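Trerumach notebook, January
Handheld gripper, student build, bench by the wall
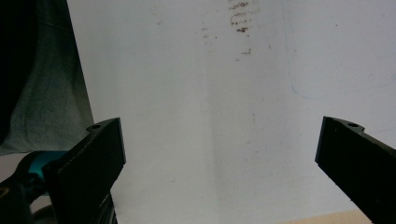

Picked up where we left off before the break, meaning I spent the first hour finding out which of the finger screws had been "tightened" and which had been tightened. Benedikt Kröger's labels were a help for the left side. For the right side he had written "same."

Plan for today was open/close cycles with nothing between the fingers, then the foam block, then the egg cup if morale held. Target is 1000 cycles before the Premitz meet. We got to 200 on the first run and stopped to check the zero, and the closed position had crept by 2 mm. Not a disaster. Also not what I told the club last month, when I used the word "solved."

Two suspects. The linkage pin, which I have never liked, and the homing routine, which I wrote, and which I have therefore looked at second. Swapped the pin for one from the Skemitholm kit. Ran another 200. Same creep, same direction. So it's the homing routine.

Bošković board is fine, by the way. I had a whole speech ready about the Bošković board and will save it for another occasion.

Wide-open position is good and repeats well. Fingers come to rest level with each other by eye, though a straightedge is wanted before anyone writes that in the report. The students would like the finger tips rubberized. I would like them to finish the wiring diagram, so we have the makings of a trade.

To do:
- homing: drive to the hard stop slowly, back off, set zero there
- step 14 of the build sheet says "attach finger" with no torque. Put a number in
- Benedikt to relabel the right side in words
- order more pins anyway, I still don't like them
- rerun from cycle one, no carrying over the old count, however tempting

Left the charger on the top shelf.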